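Last updated: August

To the list: padded sleeves and bags, zip repair and the drying of wet ones

Dear all,

I answer with some delay to the message from our member in Lolton, because I wanted first to try the methods and write only what I have done with my own hands. I keep the older message below so that new members can follow.

> Hello everybody,
> I have now four laptop bags from the family and two from work which
> all have the same problem. The zip closes, but behind the slider it
> opens again. The shop in Favmont says a new zip costs more than a new
> bag. I don't want to throw them away, the padding is still good.
> Also one of them stayed in a wet car boot and smells of cellar. Can
> it go in the washing machine? The label is gone.
> Which thread do you use for nylon? I have only cotton at home.
> Greetings from Lolton

I will take the three questions one after the other.

First, the zip. When a zip opens behind the slider, in most cases the teeth are fine and the slider is worn. The two plates of the slider have moved apart a little, and they don't press the teeth together any more. You can press them again with small flat pliers. Do it on the left side and then on the right side, very little each time, and try the zip after each press. If you press too much, the slider is blocked and you must open it with a small screwdriver, and then it often breaks. This happened to me with the first bag. The second and the third were good after two presses.

If the slider is made of a soft metal (you see it when the paint is gone and the metal below is grey and dull), the repair will hold some months only. Then it is better to change the slider. You don't need to change the whole zip. Look on the back of the old slider, there is usually a number, and this number is the size. On laptop bags it is very often a 5, on heavy travel bags an 8 or a 10. Please check also if it is a coil zip or a zip with moulded teeth, the sliders are not the same. I bought the wrong ones twice.

To take off the old slider you must open the end of the seam where the zip goes into the side of the bag. Cut only the stitches and not the tape. Three or four centimetres are enough. The new slider goes on from the same end, both sides at the same height, and this is the difficult part. I hold the two tapes with clothes pegs. Afterwards sew across the end of the coil by hand, eight or ten times on the same place, so that the slider cannot come off. 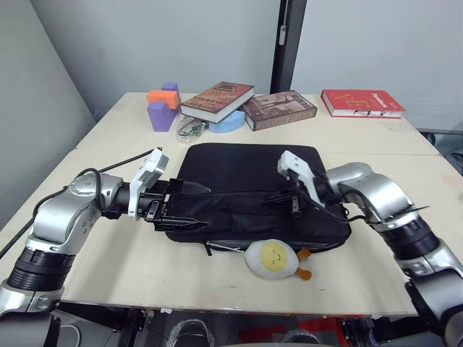
Second, the thread. Cotton is not a good idea for nylon. It becomes wet, it dries slowly and it is weaker than the fabric around it, so it will be the first to go. Take polyester thread, the strong kind that is sold for jeans and upholstery. On my last roll there were 300 metres and I have used it for two years. The needle should be a 100 or a 110 if you use a machine. With a thinner one the machine skips stitches in the padding and you think the machine is broken. By hand I use a leather needle for the straps and a normal strong one for everything else. A thimble is necessary, I write it because I did not have one at the beginning.

When a strap is coming out of the seam, please don't sew over the old stitches from outside. Turn the bag inside out, if the lining permits it, and open the seam a little. Push the end of the strap deeper than before and sew a square with a cross in it. If there is no way to reach the inside, then make the square on the outside and accept that it is visible. With dark thread on dark fabric it does not disturb.

Third, the washing. I would not put a padded bag in the machine when the label is missing. The foam inside is sometimes glued to the fabric, and the glue does not like warm water. One of my bags came out with the foam folded in a corner, and I could not bring it back. I wash now in the bath, with lukewarm water and a small spoon of liquid soap, and I press the bag flat with the hands. Don't wring it. Then rinse until the water is clear, which takes longer than you expect.

For drying, put the bag between two old towels and stand on it. After this, hang it open with the zip down, in the shade. Full sun makes black nylon brown after one or two summers. The foam needs two days, sometimes three. If you close the bag too early, the cellar smell comes back and is worse than before.

For the smell itself: bicarbonate of soda, dry, three spoons inside the dry bag, closed for one night, then the vacuum cleaner. I have read also about vinegar, but I have not tried it on foam and so I say nothing.

One more point about where to buy. The haberdashery in Wernville has single sliders again, in a drawer under the buttons, you must ask for it. Bring the old slider with you. The market stall in Favmont sells bags of 64 mixed sliders, and it looks cheap, but in mine more than half were for skirts and cushions. If somebody needs small skirt sliders, please write to me, I will gladly send them by post.

The next repair evening is in Bodin, at seven o'clock, in the room behind the library. There are two sewing machines, and only one of them goes through thick fabric, so please write on the list if you come with a bag or a rucksack. Bring your own thread if you want a special colour.

I hope my explanation is clear. If a word is wrong, please correct me, I am still learning the English names for the parts of a zip.

With kind regards,
the list member from Bodin

Comments (4)

Thank you for this. I pressed the slider the way you say and the zip closes. The left side needed more than the right.

A small correction: the "tape" is the fabric part and the row on it is called the "chain" when it is closed. Your English is perfectly clear without it!

Does the bicarbonate work in a rucksack with a back pad as well? Mine has a mesh I cannot take off and I worry that the powder stays in there.

I would take the skirt sliders if they are still free. I can pick them up in Bodin at the repair evening.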